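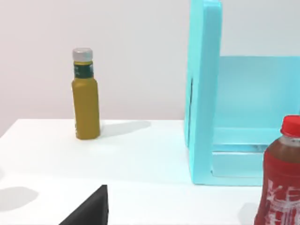
Grita, first quarter on the returns line

I have now worked alongside the shelving project at Sowerby for long enough to have opinions that are not first impressions. This post is mostly for people at other sites who have written to ask how the jobs have changed. The control side is covered in older posts and I will only repeat what is needed.

Sowerby handles returned household goods for Rodimora. A tote arrives with whatever customers sent back: bottles, shoes, toys, boxes, artificial plants. Someone takes each item out, checks it, decides on a grade and puts it in a shelf compartment according to that grade. The project, called Grita internally, concerns the last step only. Grading is still done by people and there is no plan on paper to move it.

The tasks are built and run in simulation first, at the Bornov office. A task is a table, a shelf unit, a target item, and a number of other items that have no role except to be in the way. It is run with the objects moved, the light moved and the clutter changed. When the grasp and place steps pass often enough, the task goes to the bench at Sowerby, where it generally gets worse before it gets better.

What I did not expect was how much of the floor staff's time would go into the simulated part. The Bornov people know geometry and contact models. They do not know which items come back in October, or that customers return half-full soda bottles, or that a bottle with liquid in it sits differently in the hand from an empty one. Gemma Gosling has run the returns benches for longer than the building has had its current roof. In the second week she was asked to look over the object list. She struck out 16 items we never see and asked for things that were missing. Her note against one entry read "nobody puts this down standing up." That entry was a shoe.

Since then she has had a standing block of time for scene review, two hours per shift cycle, and it is in her job description. I mention the job description on purpose. For the first month the review was done on goodwill between totes, and her line rate dropped in the weekly figures with no field in which to say why. Trevor Garside, who manages the shift, fixed this by adding a task code. It took him one email. I would advise any site starting out to create the code before the first review.

Review works like this. A batch of 30 runs is put up on the screen by the packing desk, with the camera views side by side. The reviewer marks each as plausible, implausible, or plausible but badly handled. The third mark is the useful one. A run can end with the bottle in the correct compartment and still contain an approach that would knock over its neighbor on a real bench. The pass criterion does not see that if the neighbor happened to be far enough away in that run. Gemma sees it at once, and so do most people who have done the job for more than a season.

Bottles take up most of the discussion. They are narrow at the neck and wide at the body, the cap is a tempting place to grip, and the clear ones are hard for a depth sensor on real hardware. In simulation a glass bottle can be given perfect depth, and early on it was. The first transfer to the bench failed on glass almost entirely and on opaque plastic hardly at all. Depth noise on transparent surfaces is now switched on by default. The simulated numbers went down and the bench numbers came up to meet them, which I count as progress even though the chart in the monthly report looked bad.

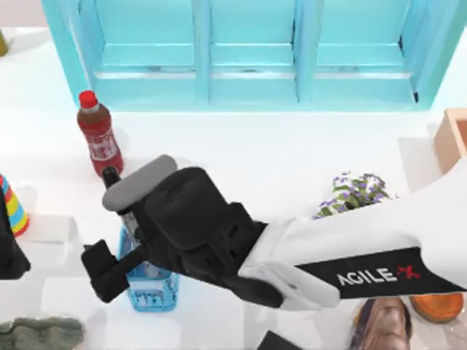 Bench Notes, Issue 16

Clutter is the other long topic. Take the blue glass bottle case, where the gripper comes in over the top and the bottle ends up partly hidden under the gripper body. From a camera above the table there is less of the bottle left to look at. Flowers, a shoe and a wooden box are on the same table, and the arm link passes over part of that. A person doing this job moves the shoe first. The policy does not, as moving a non-target object is outside the task definition. We have argued about whether it should be inside. My position is that it should be a separate task with its own pass criterion, otherwise we will never know which of the two skills is failing.

Trevor takes the other view. He says the floor does not have two skills, it has one bench and a tote to empty. He is right about the floor. I still want the separate number.

As for what has changed for people, I will try to be specific.

The end-of-line reach into the upper compartments is mostly gone on bench 2, the only bench with an arm on it. That motion accounted for a large share of the shoulder complaints, and the people on that bench say they notice. I have no figure I trust yet.

The pace has become more uneven. When the arm is placing well, the grader is the bottleneck and feels it. When it stops, the grader also becomes the person who clears it, and a clear takes longer than placing the item by hand would have. Over the last counting period there were 51 stops that needed a person. Most were short. The distribution matters more than the total: they come in clusters, usually with a new item type, and a cluster in the last hour of a shift is tiring in a way that an average does not show.

Conversation has gone down. The placing job used to be done across the table from the grader, and a lot of informal training happened over that table. New starters learned the grades by listening. With one side of the table given over to the arm and its guard, that channel is closed. We have moved new starters to the manual benches for their first weeks, which works, but it means the manual benches now carry all of the teaching. Their rate targets have not been adjusted for it. I have raised this and will raise it again.

No one has lost a position. Two people have moved to different work, one to grading and one to scene review alongside Gemma. Both asked for the move. I would not draw a conclusion from one bench in one building, and I would be suspicious of anyone at Rodimora who did.

The skill that gained the most value is one that was never written down, namely knowing how an item behaves when you pick it up wrong. It used to live in people's hands and show up only as low breakage. It now has to be said out loud, in front of a screen, to somebody in Bornov on a call. Some very good handlers dislike this part and should be allowed to skip it. At present the review slots are voluntary and I hope they stay so.

Open items on my list: shelf approach from the side when the compartment divider is close, a better stop light that can be seen from the packing desk, the teaching load on the manual benches, and a proper shoe. The current shoe model is rigid. Gemma has offered to send them one in the mail.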